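Aug 23, 2021

Adhesive trial, Jollov water-based against the old solvent stuff. Day 12 of the soak test. The supplier sheet says full strength at 15 hours. I don't believe it and I'd like to see how they measured.
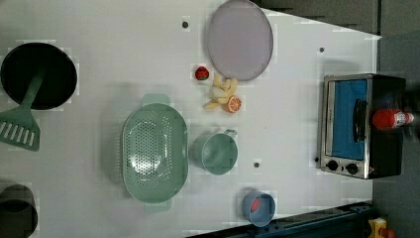
Strips from the Joltilside batch peeled at 40 N before the soak. Fine, but the April batch did the same and then went soft in the damp cupboard, so a dry figure on its own tells me very little.

Felt to felt holds. Felt to card is poor, whatever the Mutier leaflet claims. Their "tested on all common fabrics" names no fabric.
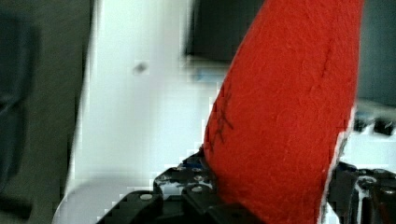
Strip 429 let go at one corner. Could be the glue, could be my clamping. Redo with the flat clamp before blaming anyone.
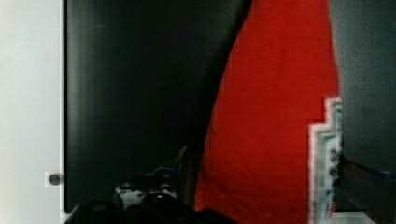
Small round fixing, low on the white upright.

El Sherbiny want to switch the whole order over on the strength of one good week. Too soon. We have no heat results at all and the control strips were cut from a different roll.
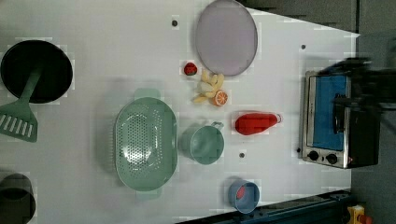 To do: new controls, same roll. Label the backs this time. Ask Jollov for the raw peel numbers, without the chart. Leave the solvent tin where it is until then.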